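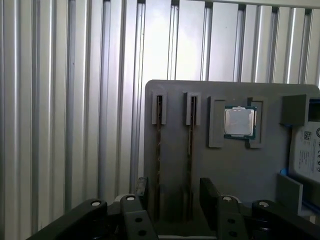 I have spent most of November teaching an arm to handle computer processors, and the job is mostly patience. You hold a controller in each hand, the arm copies you, and the software records every joint position along with the wrist camera. Do it enough times and you have something to train on. The processor sits in a shallow nest between two grey corner holders, to the right of the two long slots, and the whole difficulty is getting the thin black fingers down either side of it without catching a holder. From the wrist view that metal lid throws back a lot of light, so I learned to steer by the green edge of the chip instead.

By Saturday evening I had 479 recordings. I threw out more than I would like to admit from the first week, mainly because I kept stopping halfway to think. The arm learns the stopping as well. Our first trained version would come down over the board, hang there as if it had forgotten something, and then carry on. Radka Softić, who sits opposite me at Maltcombe, watched it do this and said it looked exactly like me.

So now I have rules. Decide the approach before pressing record. Move at one speed. If a grasp goes wrong, back off, try again once and keep the recording – the corrections are useful, and the versions trained without them had no idea what to do after a miss. If it goes wrong twice, bin it.

I also tried guiding the arm by hand, with the motors slack, which is how we did it on the old Kohlhase rig. It feels more natural for big movements. For anything this small I was worse at it, as my own hands kept getting in the camera's way and the arm is heavy enough to drag a little when you change direction. I went back to the controllers after 2 afternoons.

Nine recordings in a row is my limit before the wrists complain. I do a set, make tea, reset the board and do another. Radka can manage longer sets but she plays the cello.

Next week we change the lighting and I start again from the top. The slots come after that, and I still haven't worked out the best angle to come in from.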